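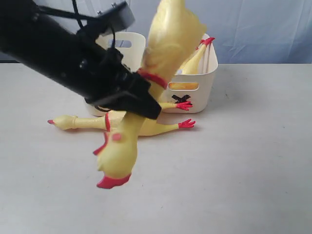 カテゴリー:暮らしの道具 > 収納・整理

バスケットで分ける、音の出る玩具の保管

印刷する | メールで送る

ラバーチキンは、収納用品の側から見ると扱いにくい形状をしている。胴が太く、首が長く、脚が細い。脚先は開いた形で成形されているため、隣の個体や容器の縁に引っかかる。直方体の箱に整列させても隙間が多く残り、詰め込めば首が折れ曲がったまま固定される。軟質の成形品は、長期間同じ位置で曲げておくと癖がつきやすい。

玩具の貸出室を運営するロルカミコ(Lorkamico)では、この種の玩具を布袋で保管していたが、昨年からプラスチック製バスケットに切り替えた。備品管理を担当するセライナ・プフィスター氏によれば、変更の理由は取り出しにかかる手間である。布袋では下の個体を引き出す際に上の個体が圧迫され、そのたびに音が出る。開室時間中の作業としては支障が大きかった。

選定の条件は三つに絞られた。第一に、側面がほぼ直線で、開口部に向かってわずかに広がること。側面の傾斜が大きい容器は、棚に並べたとき底部に無駄な空間が生じる。第二に、持ち手が穴あき式であること。可動式のハンドルは脚の部分を挟む。第三に、前面から中身の色が確認できること。黄色の玩具は白系の容器と明度差が小さいが、赤いとさかや足先が見えれば判別できる。

容器の識別には文字ラベルを使わず、テープの記号を用いる。貸出室の利用者には文字を読まない年齢の子どもが含まれるためである。×印は音の出る玩具、横一本線は音の出ない玩具を示す。テープは幅15ミリの黒を標準とし、貼付前に面をアルコールで拭く。交差部は二重になって端から浮きやすいので、指の腹で中央から外側へ圧着する。記号の位置は前面の下寄りに統一した。上寄りに貼ると、持ち手をつかむ指が繰り返し触れて剥がれる。

収納の向きについては、室内でも意見が分かれた。整理方法の助言にあたったゲプハルト・コラー氏は、頭を下、足を上にして斜めに立てる方式を推す。足が縁から出ていれば、奥の個体でもつかむ位置がすぐ分かる。一方、貸出窓口のミリャナ・スタン氏は横置きを支持している。斜め置きでは首の先端に荷重がかかるという指摘である。現在は日中を斜め置き、閉室後を横置きとして運用している。

取り出しの際は胴の中央をつかむ。首を持つと自重で伸び、脚を持つと胴が振れて容器の縁に当たる。胴を強く押せば鳴るため、つかんでから持ち上げるまでは一定の力を保つ。台に置くときは先に頭側を下ろし、続いて胴を倒すと音が出にくい。
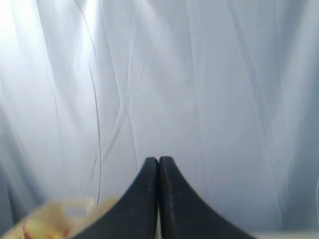
もう一つの検討項目は、作業区画の光である。軟質樹脂には直射光で変色や表面のべたつきを生じるものがある。貸出室では遮光カーテンも候補に挙がったが、玩具の汚れや亀裂を目で確かめる作業には一定の明るさが要る。採用されたのは、光を通す白い薄手の布であった。折り目が重なる部分は透過量が落ち、平らな部分との間に明暗の差ができる。検品は、布のひだを寄せた側で行うほうが表面の反射が少なく、細かい傷を見つけやすい。

布を吊る場合、丈は床に触れない長さに抑える。周囲にコード類があるときは布の裾に絡まないよう先に経路を決め、垂れ下がる部分を短くしておく。洗濯後のしわは機能上の問題にならないため、アイロンは省略してよいとプフィスター氏は話す。

清掃は中性洗剤を薄めた水で拭き、洗剤分を拭き取ったのち陰干しとする。音の出る部分に水が入ると乾燥に時間がかかるので、丸洗いは避ける。容器側は持ち手穴の内周に埃が残りやすい。綿棒か細いブラシを使い、月に一度、記号テープの浮きと併せて点検する。浮いたテープは押さえ直さず、全体を剥がして貼り替える。

(取材・文/ヴェロニカ・ランツ)

印刷する | メールで送る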